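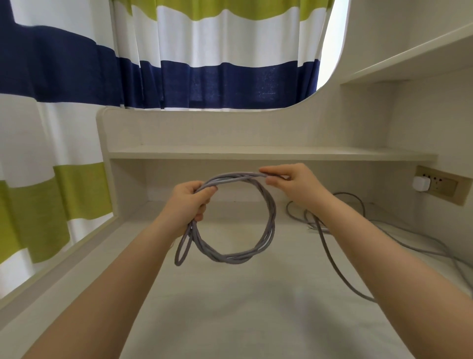
Thursday, after lunch

Back on the hand tracker for the cable coiling set. Siham asked me to write down where we've got to before I forget it all again, so this will ramble a bit.

The trouble is still identity. Harach finds both hands very nicely on the white desk, and the wrist poses are steady enough that I've stopped looking at them. The cable is the awkward one. The segmenter gives us a grey mask, fair enough, but it is one mask for everything grey, so the coil in the hands and whatever cable is lying at the back of the desk get joined up as soon as they come close in the image. Then the planner thinks the person is holding a metre more than they are, and the reward for "coil finished" goes wandering off on its own.

Tried 2 things this morning. First, growing the mask outwards from the fingertips only and stopping at any large jump in depth. Lovely on paper! It does well when the coil is held up clear of the desk, and badly when the trailing end lies flat, where there's no jump to stop at. Second, Yetunde's idea from last week, which is to give up on the whole cable and just fit a ring to whatever sits between the two palms, and carry the tail as a separate thing with its own, lower confidence.
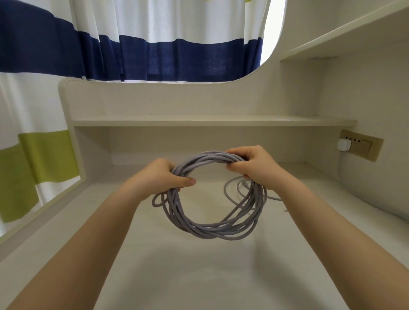 I like the ring much better. It doesn't mind the loops splaying out at the bottom, and it gives Jaber (the grasp planner, for anyone reading this from the Nindano side) a centre and a tilt, so we can ask for two grips on opposite sides without knowing which strand is on top. On the 18 clips I ran it through, the fit slipped in 3, all of them with a hand covering most of the coil. I've left those in the folder marked "slipped" — please don't tidy them away, I want to look at them with fresh eyes.

Small thing that cost me an hour: the striped curtain. The pale bands were being picked up as desk by the plane fit, so the desk tilted backwards like a ship. I've clipped the fit at the shelf line and it sits level now. Crude, but it'll do until Siham's new plane code goes in.

Still to do:

Tail confidence is a number I made up. Needs a proper sweep.
Rerun on the Plallwood clips, with the smoothing off this time.
Ask Yetunde if the ring can be allowed to go oval, as people squash the coil when they shift their grip.
Timestamps between the hand track and the mask are still one step out. I keep correcting it by hand and I really must stop.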